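Home Posts Replies Media About

Hurkelum Public Library — Morning Program, 1/5
Beginning in April, the Collance Street branch will open its doors at 7:30 a.m. on Thursdays. The reading room, the newspaper tables and the public computers will be available from that time.

2/5
The change follows a survey of cardholders last fall. We received 156 replies. Most respondents asked for hours before work, and more than 50 asked for a place to sit with children ahead of the first school bus.

3/5
Coffee, tea and toast will be served in the Pawlak Room until 9 a.m. There is no charge. Food must remain in that room, and patrons are asked to finish eating before handling library materials.
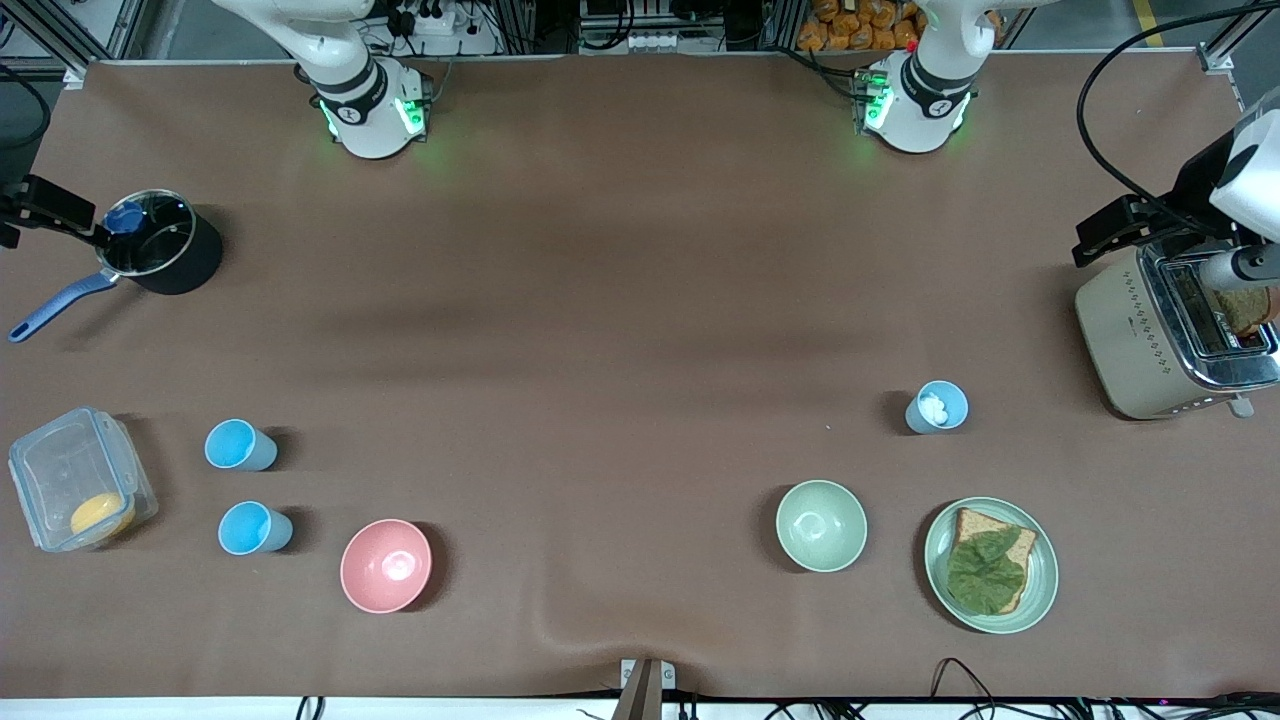

4/5
Book returns and holds. The service desk opens at 8 a.m. as usual. Items on hold may be collected earlier from the self-service shelf — please have your card with you. The Dono Avenue book drop is not affected.

5/5
The early hours are funded through June by a grant of $2,790. Study rooms seat up to 12 and may be reserved at any branch desk. Bus riders should use the side entrance, as the front steps remain closed for repair.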